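**보도자료**
7월 배포 / 즉시 보도 가능

# 질루스, 개봉 원두 보관 클립 '드라이너' 국내 공급 개시

## 454g 봉투 규격에 대응하는 일자형 밀폐 클립, 업소 주방과 공유 주방 우선 공급

주방 수납용품 업체 질루스(Jilus)는 개봉한 커피 원두 봉투를 접어 고정하는 일자형 밀폐 클립 '드라이너(Driner)'의 국내 공급을 7월부터 시작한다고 밝혔다. 1차 공급 물량은 3,000개이며, 업소 주방과 공유 주방 운영사를 대상으로 한 기업 간 거래 물량이 먼저 출고된다. 일반 소비자 판매는 유통사 에트덴(Etden)의 온라인 매장이 맡는다.

드라이너는 상·하부 바가 한쪽 끝의 힌지로 연결된 구조다. 봉투 입구를 두 번 접은 뒤 접힌 부분 전체를 바 사이에 끼우고 반대쪽 끝의 걸쇠를 눌러 잠근다. 바의 길이는 봉투 폭보다 길게 설정했다. 클립이 봉투 폭보다 짧으면 접힌 입구의 양쪽 모서리가 눌리지 않아 틈이 생기고, 봉투를 세우거나 옮길 때 이 틈이 벌어진다. 질루스는 바가 양쪽 모서리 바깥으로 조금 나오는 상태를 정상 체결로 규정하고, 사용 설명서에도 같은 기준을 적용했다.

적용 대상은 454g급 원두 봉투를 기본으로 한다. 질루스 제품개발 담당 귀도 파가노(Guido Pagano)는 "원두 봉투는 옆면 주름과 다층 필름 때문에 접힌 부분이 두껍다"며 "과자 봉투용 클립을 그대로 쓰면 가운데가 뜨는 경우가 많아 바의 강성과 걸쇠의 물림 깊이를 별도로 설계했다"고 설명했다. 옆면 주름이 있는 봉투는 주름을 안쪽으로 밀어 넣어 편평하게 만든 다음 접어야 한다.

시험 사용은 공유 주방 우말리(Umali)에서 진행됐다. 우말리에 입주한 팀 중 20개 팀이 참여했으며, 각 팀은 평소 쓰던 원두 봉투에 클립을 체결해 조리대와 선반에서 사용했다. 체결 횟수 400회를 기준으로 걸쇠의 물림 상태와 힌지의 유격을 점검했고, 점검 결과에 따라 걸쇠 손잡이의 돌출 길이를 초기 시제품보다 늘렸다. 물기가 남은 손으로 열 때 미끄러진다는 의견을 반영한 변경이다.

참여 팀의 의견 중에는 보관 위치에 관한 것도 포함됐다. 조리대에 원두를 두는 주방에서는 봉투가 식기 건조대나 도마와 같은 면을 나눠 쓰게 된다. 질루스는 이런 배치에서 다음 사항을 지킬 것을 권고한다.

- 개봉한 봉투는 눕히지 않고 클립이 위로 오도록 세워 둔다.
- 미개봉 봉투는 개봉한 봉투의 뒤쪽에 두어 사용 순서를 구분한다.
- 식기 건조대에 젖은 식기를 올릴 때는 봉투를 건조대에서 떨어뜨린다.
- 계량 직후 봉투 안의 공기를 눌러 뺀 다음 입구를 접는다.
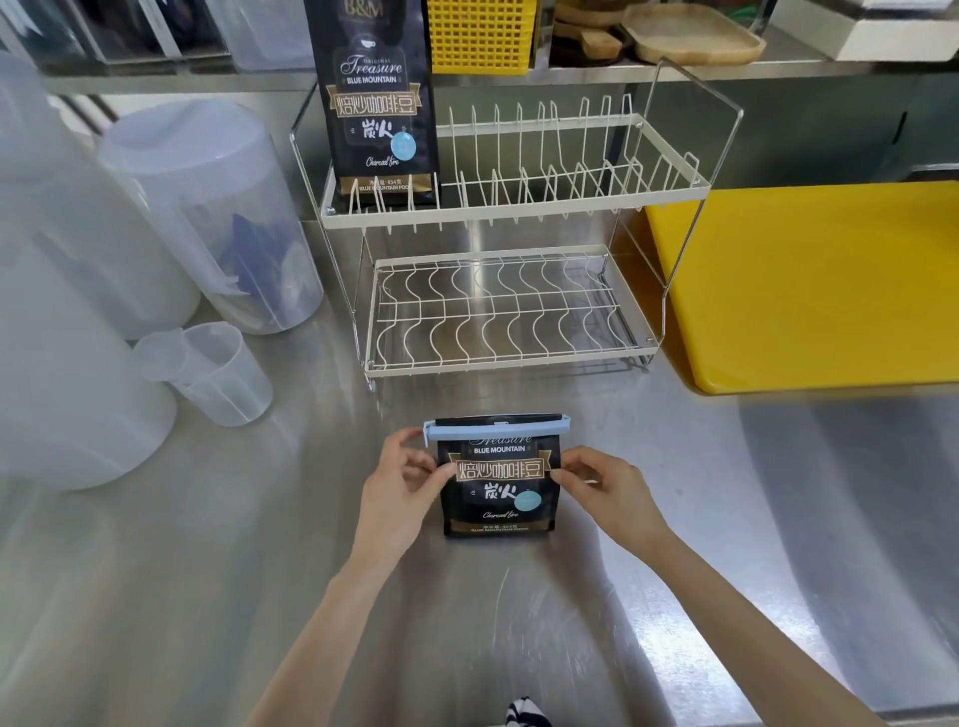

봉투를 옮길 때는 클립을 손잡이처럼 잡지 않는다. 내용물의 무게가 접힌 부분에 집중되면 필름이 바 사이에서 밀려 나올 수 있으므로 봉투의 옆면을 양손으로 지지하는 것이 원칙이다. 원두가 줄어 봉투 높이가 낮아지면 남은 윗부분을 한 번 더 접고 클립을 다시 체결한다. 접는 횟수가 늘어 걸쇠가 끝까지 내려가지 않을 경우에는 무리하게 누르지 말고 접힌 폭을 넓혀 두께를 줄여야 한다.

세척은 중성세제와 미지근한 물을 사용한다. 힌지 안쪽에 원두 가루가 쌓이면 걸쇠 쪽의 높이가 맞지 않을 수 있어 마른 솔로 먼저 털어낸 뒤 헹군다. 식기세척기와 열탕 소독은 권장하지 않으며, 세척 후에는 바를 벌린 상태로 말린다.

포장 단위는 업소용과 소비자용으로 나뉜다. 업소용은 20개들이, 소비자용은 2개들이로 출고된다. 두 포장의 클립은 규격이 동일하다. 체결 상태 불량이나 걸쇠 파손은 구입처를 통해 교환을 신청할 수 있고, 업소용은 질루스가 직접 접수한다.

에트덴 유통 담당 코시모 리치(Cosimo Rizzi)는 "주방 단위로 일괄 교체를 원하는 문의가 먼저 들어와 업소용 재고를 우선 배정했다"며 "소비자용은 업소용 초도 출고가 끝나는 대로 판매를 시작한다"고 밝혔다. 업소용 주문은 매주 화요일 오후에 마감해 일괄 출고한다.

**제품 개요**

- 제품명: 드라이너(Driner)
- 용도: 개봉한 원두 봉투의 입구 고정
- 기본 적용 봉투: 454g급
- 포장 단위: 업소용 20개, 소비자용 2개
- 1차 공급 물량: 3,000개
- 제조: 질루스 / 소비자 유통: 에트덴

**문의**
제품 및 업소용 주문: 질루스 제품개발팀 귀도 파가노
소비자용 유통: 에트덴 유통팀 코시모 리치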